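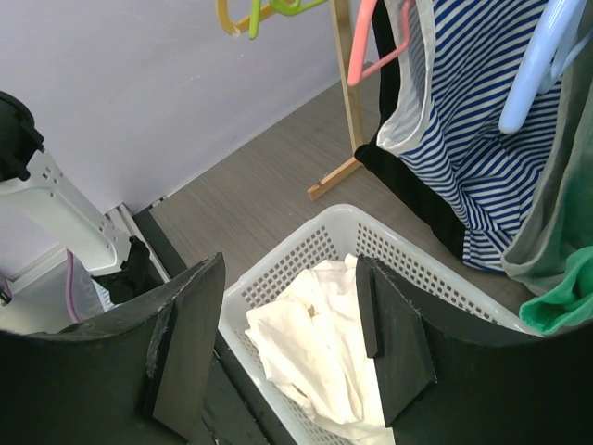 The Tunutix T2 is a bench-mounted two-arm cell for handling soft goods: garments, towels, linen and similar items that don't hold a shape. It is supplied by Etel as a complete station with arms, grippers, cameras, controller and enclosure. Fingers are a wear part on any cell of this type. The inner edges scuff first, as on the left finger at the basket, and a scuffed finger can stay in service until the pad underneath starts to lift. Replacement fingers are sold in pairs and are fitted with a hex key.

12 shares
3 comments

Standard task package

The garment package covers picking from an open basket, presenting the item to a hanger, and returning the loaded hanger to a rod. Each stage can be run separately from the operator panel. Customers who only want the basket pick can license that stage and leave the second arm parked.

Fabric weight matters more than garment size. Light knits and woven cottons are within specification. Heavy denim, wet items and anything with a rigid collar insert are outside it. Dark items need the fixed camera exposure raised by one step, a setting stored per recipe.

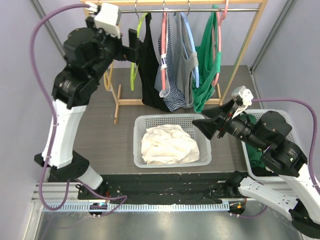

Up to 7 recipes can be held on the controller at one time. Additional recipes are kept on the host PC and loaded over the network. Recipe names must not contain spaces.

Sensing

Each arm carries its own wrist camera, and a fixed camera covers the whole work area. The three streams are time-stamped on the controller. Calibration is a programmed routine using the supplied target plate. It should be repeated after any finger change, and after the enclosure has been moved, even by a few centimetres. The colour balance is set at commissioning under the customer's own lighting.

Wrist cabling is routed outside the arm so that it can be swapped without opening a joint. Check the strain relief at the same interval as the fingers.
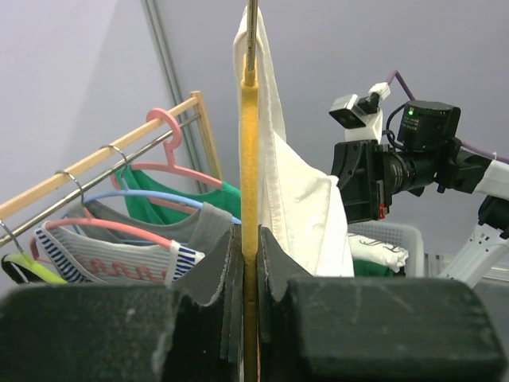 Gripping force is set in software and limited in firmware. The default is suitable for thin plastic hangers. Wire hangers deform at the default and need the lower preset.

Service and spares

Rated finger life is 3000 grip cycles. Karla Zamudio's team at Barajas ran a single pair to 1542 cycles on cotton and reported no change in grip. The pair was then withdrawn for measurement and the centre of each pad was within tolerance. Results on synthetics will be added when that run is finished.

Spares are shipped from the Ister warehouse. Quote the cell serial number with every order, as the early enclosures use a different door hinge. Technical queries go to Na-rae Yook, and installation bookings to Alina Voicu. Installation takes 3 days on a level floor with power already in place. 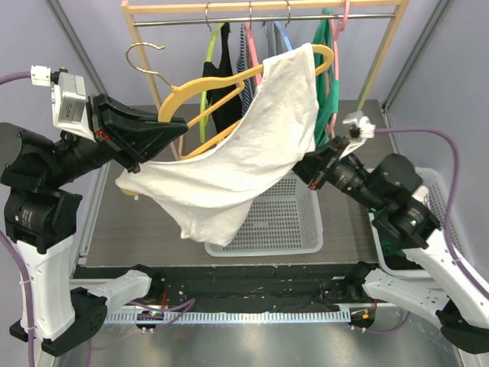 Reading time: 3 min

Two-arm hanging is the slowest stage in the package. Both arms must hold a confirmed grip before either moves, and a lost grip on one side stops the other. The hold can be released from the panel or by opening the door. Restart is manual in both cases.

The cell is not rated for use with the door open. Guarding for other layouts is quoted separately.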